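Gripper fingers are 4 mm out of parallel at full open, help needed

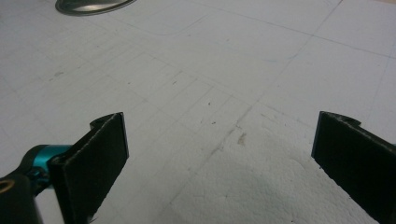
Fingers open over my drawing sheet. Click to enlarge.

Print this thread | E-mail this thread

nghia_duong
Hello all. I am building a hand-held gripper in our shared workshop, the same fingers will go on the arm later. The jaw is from Bruretti, bought used, and the fingers I covered myself in black. When it is closed, both fingers touch well along the whole face. When I open it fully, the right finger stands 4 mm further forward than the left one. I measured this with a caliper from the mounting plate, three times, with the same result.

I put the gripper above a paper with pencil lines and I tried to use the long diagonal as a reference, but I am not sure it is a good method. My questions are two. Is it the linkage or is it the fingers? And should I correct it with a shim, or buy new links?

Excuse me if my English is not exact. I am Nghĩa, by the way.

torque_and_tea
Nice work so far. I would look at the links first. On a cheap parallel linkage the pins wear into an oval and you only notice at the end of the travel. Hold one finger, wiggle the other. If you feel a click, there is your 4 mm.

lizelle_m
I do not agree that it must be the pins. If the pins were worn, the closed position would also be sloppy, and he writes that it closes well. I think one link is a little longer than its partner. Take both out, put them together on one rod and look if the holes agree. My jaw had this problem and I lost a whole month on shims before I measured the links.

torque_and_tea
Closed position is under load, so the slack gets taken up. It can hide quite a lot of wear. I stay with pins.

nghia_duong
Thank you both. I did the test of wiggling. There is a small movement in the left finger and almost none in the right. No click. I have not yet removed the links, because the screws were put in with thread glue and I am afraid to damage the heads.

oldbenchvise
Warm the screw with a soldering iron for a minute and then it will turn. Use a driver that fits properly, the worn one from the kitchen drawer is how heads get damaged.

Also, please get a better reference than that sheet. There are lines in every direction on it. Draw one clean line, one square across it, and work from those. And is that a wrinkle in the paper near the bottom? Paper that is not flat will fool you when you sight along it.

nghia_duong
It is an old sheet, yes, I use it for many layouts. I will tape a new one on the bench. For the measurement of 4 mm I used only the caliper, so the paper did not enter in this number.

stepper_sam
Can I ask about the covering? The top edges look scuffed already. I used the Stostov grip tape and it did the same after 50 cycles or so. I changed to cast rubber pads and they are much better.

lizelle_m
For a first version the tape is fine. He can replace it in ten minutes. Cast pads mean a mold, and then you find the finger was the wrong shape and you make the mold again. Fix the geometry first.

stepper_sam
Fair, but if the covering is thicker on one finger it will also show up in his measurements.

nghia_duong
This is a good point. I measured from the metal at the back and did not touch the covering, but I will check the thickness also. It is not tape, it is a sheet that I cut and glued.

nghia_duong
I have news. The heat from the soldering iron worked and all screws came out with no damage. I put the two links on one rod like Lizelle said. The holes do not agree. One link is longer, I can see it with my eye. The pins have also a little wear, so torque_and_tea was not wrong, but the wear is small.

Farías sells the links in pairs, part 719. Has anybody ordered from them? Illberg has the same type but only with the complete jaw, and for this price I can't justify it.

lizelle_m
I ordered from Farías in July. Slow shipping, good parts. Measure the pair on the rod before you mount them, also if they are new. And sign me up for a photo when it is together. Lizelle Masilela, from the arm builders list, in case you are there too.

torque_and_tea
I accept half a victory. Change the pins at the same time, they cost almost nothing and you have it open already.

nghia_duong
I ordered links and pins this evening. I will write again when they are mounted.

967 views | 14 comments | 4 shares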